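The office microwave, and how to live with it

There are 186 people on the Drangate site and 2 microwaves between them. By one o'clock on a Wednesday the queue in the ground-floor kitchen reaches the fridge, and whoever is at the front has usually opened the door on somebody else's soup.

Gus Zamora looks after the kitchens at Drangate and at the smaller Drorncombe building across the car park. He cleans the ovens on Wednesday evenings and would like people to do a bit more in between. Most of the mess comes from food heated without a cover. Tomato sauce is the worst, followed by porridge, which sets hard under the turntable.

His method is simple. He heats a bowl of water with a slice of lemon for a few minutes, leaves the door shut while the steam works, then wipes the walls with a damp cloth. The glass plate goes in the sink with ordinary washing-up liquid. The roller ring comes out too, and the floor beneath it gets a wipe before everything goes back.
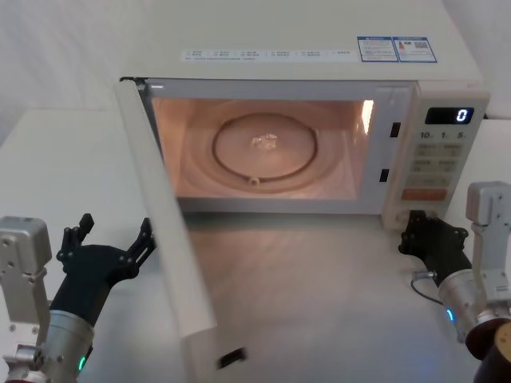

The door open, the lamp on and the display at 0.

People forget the door. Crumbs collect along the inside edge and near the latches, and a door that doesn't close properly shouldn't be used until someone has looked at it. Zamora goes round the edge with a cloth wrapped over one finger. He doesn't spray cleaner straight into the oven or on to the buttons.

Small things get left behind as well. He has found lids, bits of wrapping and once a teaspoon, so he checks the plate before starting. Anything metal comes out.

As for replacing the ovens, Drangate asked for a third one in August and is still waiting. Staff at Drorncombe have 9 people to a kitchen and no queue at all. Several of the Drangate lot have started walking over there with their lunch.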